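Flakbridge Makers & Menders - Community Help
Robots and automation > Grippers and end tools

Hand-held gripper keeps losing grip on thin plastic bags, jaws not closing evenly

Posted by Siebe Schouten, September 12, 2018
Viewed 74 times

Hi all, quick one as I've got to have this going again by tomorrow. We run a small bag sorting cell at Dewan, one arm on a bench, plus a hand-held gripper we use for teaching it the picks. Same jaws on both, so whatever goes wrong on one goes wrong on the other sooner or later.

Problem is thin film. Boxes fine, tubs fine, padded stuff fine. Anything crinkly and it slides out on the lift. Left jaw seems to touch first and shoves the bag over before the right one gets there. Did not do this in February when the jaws were new.

What I've tried so far:
wiped the pads with a damp cloth
new pads on one side (only had the one, I know)
slowed the close speed right down, made it worse if anything
tightened the bolt on the bracket plate

Closing force is set to 39 on the Nidov controller, no idea if thats high or low, it was like that when I took over. Cables look ok at the gripper end.

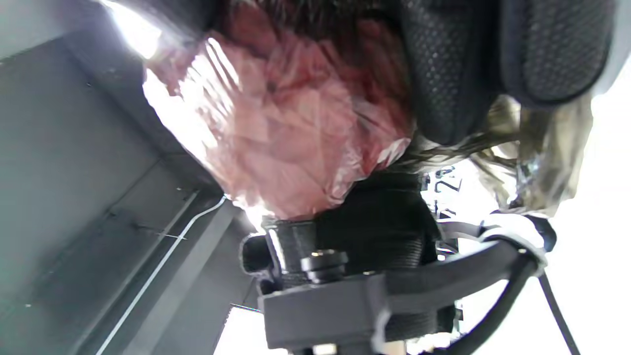
Should I take the jaws off before I reset the zero position?

Leave them on, close them gently on a flat gauge and zero from there, otherwise you're setting the motor and not the jaws. That's what the bloke who put the cell in wrote on the sheet in the lid of the box anyway. Haven't dared do it yet in case I make it worse. Has anyone done it on the Vutusetti jaws? And does the pad on the other side need doing first or can it wait?

Siebe

gantrymoth
Do the other pad first. Don't zero anything with one new and one old, the new one is thicker and that's your uneven close right there, or a good part of it. We had the exact same on ours, spent a whole afternoon on the zero and then had to do it all over again when the second pad turned up.

Order I'd go in -
Power off, air off if you've got air.
Both pads off, scrape the old glue right back to metal. A plastic scraper, not a blade, you'll nick the face.
New pads, same batch, press them on and leave overnight. I know you said tomorrow. Overnight.
Check both jaws for play by hand. Wiggle them. If one rocks and the other doesn't it's the pivot bush and pads won't fix it.
Then zero on the gauge like your sheet says.
Then ten or so slow closes on nothing, watch which side arrives first.

39 is low for film on ours but ours is a different motor so don't go by me. Put it up 4 at a time and try it on a scrap bag each time. Once the film starts to stretch or split come back down a step. Write the number on the lid sheet, the next person will thank you.

Slower close never helped us either. Film just has more time to creep away. Medium and steady was best.

Pell_R
just turn the force up to 50 and be done, worked for me

hedgerow_dan
Wouldn't go straight to 50 myself, that's how we cooked a motor. Gantrymoth's way is better even if it's slower.

Couple of things to add. That bracket bolt - if you tightened it without slackening the other fixings first you may have pulled the whole plate round a touch, and then the jaws come in at a slant no matter what you do with the zero. Back it off, square the plate against something true, nip it up again. Not too tight, it's into plastic on a lot of these and the thread strips very easily. Ask me how I know.

Also look at where the cables leave, not only the plug end. If they're tied too short they tug when you turn your wrist and you'll get a twitch in the close. Leave a decent loop. On the arm do the same but check it at full reach, with the arm stopped and someone else on the stop button.

Pads - the soft ribbed sort are miles better on film than the smooth ones. They wear quicker so buy spares. Wipe with a dry cloth only, damp leaves a bit of a skin on them.

Siebe Schouten
Thanks both. Plate WAS out of square, could see it soon as I put a steel rule on it, so that's my own doing. Set of pads ordered, arm is off till they're on and set. Will post the force number when I've got one that holds.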